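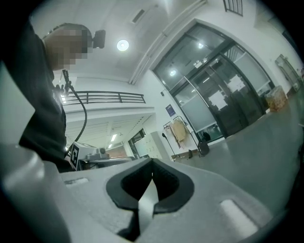 Coiling and Storing Stage Cables

Most cables that fail at a show were damaged in storage. The conductors inside a microphone or instrument cable are laid in a slight spiral, and winding the cable around an elbow adds a twist with every turn. After a season of that, the jacket kinks and the shield starts to break near the connectors.

Over-under coiling

Hold the connector in your left hand, pointing toward you. Make the first loop in the normal way, rolling the cable a little between thumb and finger so it lies flat. Turn your right hand over for the second loop, so the cable passes under the one before. Alternate to the end. A cable coiled this way can be thrown across a stage and will run out straight.

Keep loops to 12 inches across for microphone cable. Speaker cable and multicore need a larger loop. If a cable resists, lay it out full length on a warm floor for an hour and try again.

Ties

Use hook-and-loop ties, fixed to the female end on microphone cable. Electrical tape leaves residue. Wire ties cut into the jacket. Do not tie a cable with its own tail - the knot puts a sharp bend exactly where the strain relief ends.

Labels

Mark both ends with length and an owner's initials, under clear heat shrink. Colored tape by length also works, provided everyone in the band uses the same code. Rhiannon Trevor's chart, still taped inside our trunk lid, uses red for short, yellow for medium and blue for anything that reaches the mixer.

Cleaning

Wipe the jacket with a damp cloth and a drop of dish soap. For old tape residue, use isopropyl alcohol on a rag and keep it off printed markings. Contact cleaner goes on the connector pins only. Let everything dry before it goes back in the trunk.

Testing

Plug both ends into a cable tester and flex the cable close to each connector. A light that flickers means a broken strand or a bad solder joint. Cut back two inches and resolder. Tag bad cables at once and keep them out of the trunk.

Last revised November 2023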